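Unit 5: Density, Buoyancy, and Why Some Things Float

Read before the May lab session. Problems at the end are due at the start of the session.

5.1 Density

The density of a sample is its mass divided by its volume. In this course mass is given in kilograms and volume in cubic meters unless a problem states otherwise. The density of fresh water is taken as 1000 kilograms per cubic meter in all problems. The true value changes slightly with temperature, and the change can be ignored at the precision of our balances.

Density is a property of the material and does not depend on how much of it you have. Average density is a property of an object. A steel hull has the density of steel in its plates, but the average density of the ship includes the air inside it. Most wrong answers on last term's exam came from mixing up the two.

5.2 The buoyant force

Pressure in a fluid at rest increases with depth. The bottom of a submerged body is deeper than the top, so the upward push on the bottom is larger than the downward push on the top. The difference is the buoyant force. It equals the weight of the fluid displaced by the body (Archimedes' principle).

Two points follow from this:

The buoyant force depends on the density of the fluid and the volume displaced. The mass of the body does not enter.

For a fully submerged rigid body in a fluid of constant density, the force is the same at any depth.

A floating body displaces its own weight of fluid. The fraction of its volume below the surface is therefore its average density divided by the density of the fluid. A block with an average density of 950 floats in fresh water with 5 percent of its volume above the surface.

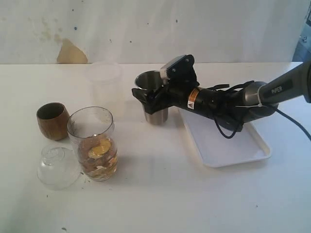
5.3 Trapped air and mixed samples

Many natural materials are not uniform. Fruit peel, cork, and bark contain small pockets of gas, and these lower the average density of the piece. A peeled piece of fruit may sink where an unpeeled piece of the same fruit floats. When a porous sample is left in liquid, some of the gas is slowly replaced, the average density rises, and the sample may settle. Record the time of each reading for this reason.

Dissolved material raises the density of the liquid. Sugar and salt both do this. A sample that sinks in fresh water may float in a strong solution, and a layered column can be made by pouring the densest solution first and adding the others slowly down the side of the container.

5.4 The hydrometer

A hydrometer is a weighted tube with a narrow stem. It sinks until it displaces its own weight, so it rides higher in a denser liquid. The scale is read at the level of the liquid surface, with the eye at the same height. Ignore the small curve where the liquid climbs the stem. The lab uses the Clondik pattern, which has its smallest values at the top of the stem. Evelien Aerts keeps the calibration sheets, and the correction for your instrument must be copied into your notebook before the first reading.

5.5 Problems

1. A block has a mass of 18 kilograms and a volume of 0.02 cubic meters. Find its average density and the fraction below the surface in fresh water.

2. A sealed container has a volume of 50 liters and a mass of 5 kilograms. Find the extra mass needed to bring it to neutral buoyancy in fresh water.

3. Explain why a hydrometer with a thinner stem gives a finer reading.

Questions on the problems go to Ankit Chaudhary. Unit 6 covers surface tension and uses the same notation.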